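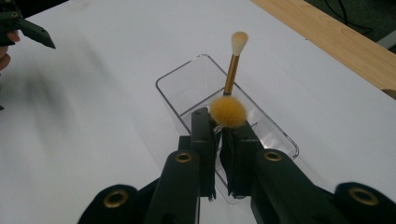 What does a padded finger do for a parallel gripper that a bare one doesn't?
It spreads the contact over a larger area, so a thin or soft item can be held at lower closing force. The cost is position error: fabric shifts, and the item shifts with it.

Slide 2. Set the terms. Two hand-held grippers on one table, one operator hand each. Josorham pads on one build, Pranberg pads on the other. Same linkage on both. Say this early, people ask.

Slide 3. Items. Makeup brush with a metallic handle, clear acrylic tray, white tabletop. Mention that the handle throws streaks of reflection and the tray shows mostly as its rim. Both matter for the camera section. Leave this up while talking through the yellow ball: round, fuzzy, between the fingertips, hard to judge for depth.

Slide 4. Results. 84 trials per pad type. Josorham: 6 drops. Pranberg: 18. Pause. Drops were logged at lift only, so slips during placement are not in these numbers. The Rirkdale set used a stiffer spring and should not be merged with ours.

Slide 5. Pad wear. Lower edges of the fabric fray and hang below the finger. Loose threads can catch on bristles. We changed pads after 123 closings in the second run. No data yet on a better interval.

Slide 6. Camera. View from the tool, fingers in the lower half. Good for the grip itself, poor for clear plastic. Abbasi controller log gives finger opening; use it to check the video, with the clock offset removed first.

Slide 7. Open items. Rubber against fabric. Screw torque at the fingertips. Repeat with a matte handle.

If short on time, skip 5 and go straight to the camera. Questions after 7, spare pads are in the box by the lectern.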